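I'd been putting off buying a refrigerator for so long that my milk was basically living on borrowed time. So when a friend told me to go talk to Touran Naseri, who plans kitchens and knows her appliances inside and out, I grabbed a notebook and went. We met at a furniture and kitchen showroom, and she was off before I had my coat unbuttoned!

"Start with the doors," she said. "People come in talking about colors. I want to know which way the door swings and what's standing next to it."

Her point is that a fridge is two sizes. There's the size when it's shut, the one everybody measures, and then there's the size when you're standing there on a Tuesday night with the door wide open looking for the mustard. She likes a side-by-side for narrow kitchens, where each door is shorter in its swing. But she wants you to try it with your own arm, holding something heavy if you can.
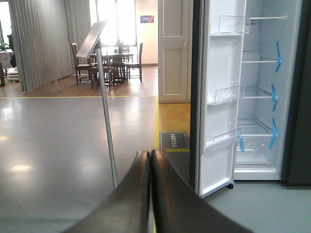 I asked her about tape, of all things. When my sister got her last fridge she left the blue shipping tape on one of the drawers for months (she thought it was part of the drawer). Touran laughed pretty hard at that one.

"Take it all off the first day, and go slow. Pull it back low along the surface. If it leaves a sticky line, warm water and a little dish soap. And then wash the shelves before any food goes near them - they've been in a box, they smell like a box."

She has opinions on shelves, too. Glass over wire, every time. She moves one shelf up or down before she buys anything, right there on the sales floor, and if it fights her she walks away. Her own fridge is a Talel she bought in July, and she admits she picked it mostly for the shelves. She'd looked hard at a Gristar first and couldn't get along with the handles.

From there we got onto the rest of the kitchen, and I should say that I had not asked about the rest of the kitchen. But she's one of those people who can't talk about a fridge without talking about where you set the groceries down.

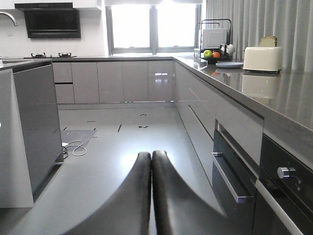
"You need a landing spot," she told me. "You take the chicken out, you put it down, you close the door. If the closest counter is across the room you're going to leave the door open. I would."

A U-shape suits her best for that, with the sink on one side and the burners on the back run, so you're turning instead of hiking. She's less sold on glossy cabinet doors. They bounce the daylight around beautifully, she says, and they also show every fingerprint a child has ever owned. Her clients the Ostrowski family went glossy anyway, and they keep a cloth on a hook by the sink and are perfectly happy.

I wanted to know what really goes in the door. I keep milk there. I've always kept milk there! She made a face.

"The door is the warmest part. Every time you open it, it's out in the room with you. Ketchup, jam, pickles, soda, fine. Milk goes on a shelf, toward the back." Fruit she's easier about. An apple in the door for a day or two won't suffer, but a whole bag of them belongs in the crisper, away from the lettuce.

And leave the bins half empty at first, she added. You find out what you reach for after a week or so, and then you can move things around. 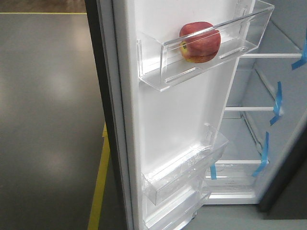
Touran thinks the clear bins are worth having mainly for the jars that would otherwise get forgotten. My notes say "can see the bottom!!" underlined, which I believe was about a very old jar of capers she once found at her mother's place. She takes her bins out and washes them in the sink, lukewarm water only, and lets them dry on a towel before they go back.

We wandered a bit after that, talking about floors. She's fond of a wood look in a kitchen as long as there's a mat where people come in, and she would like everyone to please put something under the mat so it stays put. Her last big job, a place called Flekach, had pale floors all the way through and she still worries about them when it rains.
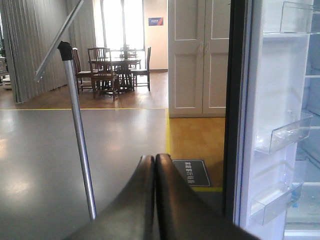

How long should a new fridge run before you load it up? Touran gives hers 4 hours at the least and overnight if she can stand it, and she checks the manual first in case the maker wants longer.

I went home and measured my doorway, then the hall, then the doorway again. The milk has moved to the middle shelf. I'm going back next week with the tape measure and my sister.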